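The Winter Coat in July

Every summer I have the same problem, and I think many readers have it also. The winter jackets are hanging in the hall, they take the whole rail, and we pass them all July with bare arms and feel a little guilty. This year I decided to put them away properly, and to write down how I did it.

In my family a coat was put in the wardrobe in April and found again in October, with creases that stayed until Christmas. A quilted jacket does not like this. The filling needs air, and when it is pressed for months under heavy blankets it forgets its shape.

So first comes the washing. I use the gentle programme, at most 600 turns a minute, and a small measure of liquid soap. Close every zip before. Then the jacket must dry fully, also inside the seams, and this takes more patience than I have.

After it, the folding. I always do it on the bed, because a table is too narrow for the sleeves. Lay the jacket on its front, bring the sleeves over the back, and turn the lower part up until you have a loose rectangle. Do not roll it tightly. The fold should be soft enough that you can put your hand in it.

For keeping, I bought a cotton bag from Colura, 60 centimetres long, and it holds one adult jacket without force. My neighbour in Grirkar prefers cardboard boxes, and hers look very well after many years.

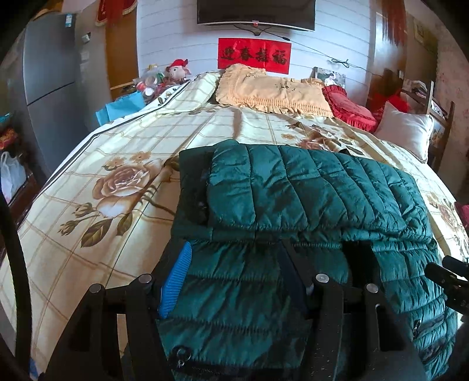
Can a puffer jacket stay folded for the whole summer?
It can, if the fold is loose and nothing heavy lies on top. Open it once in the middle of the season, shake it, and fold it along different lines.

In September I take everything out again and hang it for one night by the open window. The hall rail is full once more.

Comments (3)

pustum_reader
I did 60 degrees one time. Never again, the filling went into balls.

Ko
Where do you put the bags after? Under the bed we have only dust and skis.

marrow100
Thank you for the tip with the different lines. My old blue one has a crease across the chest like a seat belt.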